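Sorting loose soft goods into totes: depth vs. footprint
Storage and Small Workshop > Bins, Totes, Racking

gridfall_77
I'm relabeling a wall of storage and need to settle on one tote size for mixed household items. The contents are mostly soft: oven mitts, pot holders, dish towels, small stuffed toys, plus the odd flat hard item such as a tablet case or a cutting mat. Total count on the inventory sheet is 1,221 items, of which I would call two thirds compressible.

Options are a deep tote with a small footprint, or a shallow tote with a large footprint. The deep one stacks better on the Hedurstead racking I already have. The shallow one means fewer layers and less digging. Budget is not the main constraint. Floor area is.

slotted_angle
Shallow. Deep totes work for uniform goods. With mixed soft goods, the small items migrate to the bottom and you end up emptying the whole tote to get one thing. I ran deep Steron totes for two years and replaced all 50 of them.

pallet_math
Disagree with the above. Depth is a problem only if you mix categories within a tote. One category per tote and depth stops mattering. A deep tote of towels filed on edge is perfectly usable. You look down on the folded edges and pull the one you want.

slotted_angle
Filing on edge works with towels. It does not work with a plush toy, which has no edge. OP said mixed.

gridfall_77
Mixed, yes. I would prefer to separate, but there are too many categories with only a handful of items each. I would have a tote for three pot holders.

kestrel_bins
Run the numbers on layers before choosing. Take the average item thickness uncompressed, divide into the usable depth, and that is your layer count. For retrieval by hand, I treat two layers as the limit. Past two, search time goes up quickly because the lower layers are not visible.

Attaching one of mine.

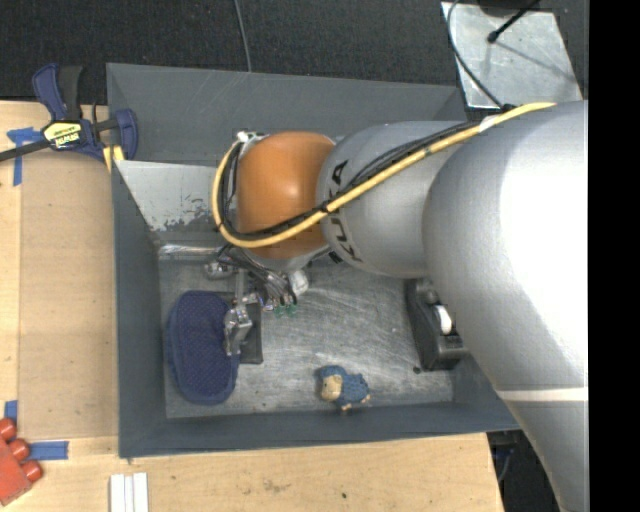 Floor finish is the thing I would look at next, after depth. A smooth gray floor marks up early, and once it has, small dark items become harder to pick out under a single overhead light. Mine has fine scratches and pale scuffs all over it. The blue toy still reads clearly against that, mostly on account of the beige face, and the navy mitt reads by its outline and the darker border stitching. The flat dark gray piece next to the mitt is the poor case, gray on gray. If many of your hard items are dark, use a light liner.

pallet_math
A liner is a consumable. It curls at the corners and then things slide under it.

kestrel_bins
Felt curls. Thin ribbed matting cut slightly undersize does not, in my experience. I cut it with a utility knife against a steel rule and leave it unglued so it can be washed.

tare_weight
Second the matting. I would add that a light floor shows crumbs and lint, so you will clean it more often. Whether that is a benefit depends on what you store. For kitchen textiles I consider it a benefit.

On depth: if OP is keeping the existing racking, check the clear height between beams before ordering anything shallow. The Inport shallow totes have a tall rim, and you lose a good part of the gain to it. Measure rim to rim when stacked. The catalog height is for a single unit.

gridfall_77
Good point on the rim. Clear height is fixed on the lower three bays and adjustable above that. I could drop the upper beams one notch and gain a level.

slotted_angle
Do that. Check the rated load per level if you add one. Soft goods are light, so it is unlikely to bind, but check.

pallet_math
For the record, I still think the real fix is separation. Put the small categories into fabric pouches inside a deep tote and label each pouch. That handles the three pot holders.

tare_weight
Then you are opening pouches. That is the same search with a zipper added.

pallet_math
Mesh pouches.

kestrel_bins
Mesh is workable for towels and mitts. It snags on anything with hook fasteners.

gridfall_77
Decision for now: shallow totes on the lower bays, two layers maximum, light ribbed matting in the ones holding hard items. I will keep four deep totes for folded towels, filed on edge. The order goes in at the end of August. I will post search times once the wall is loaded.

slotted_angle
Post the beam spacing as well. I have the same racking.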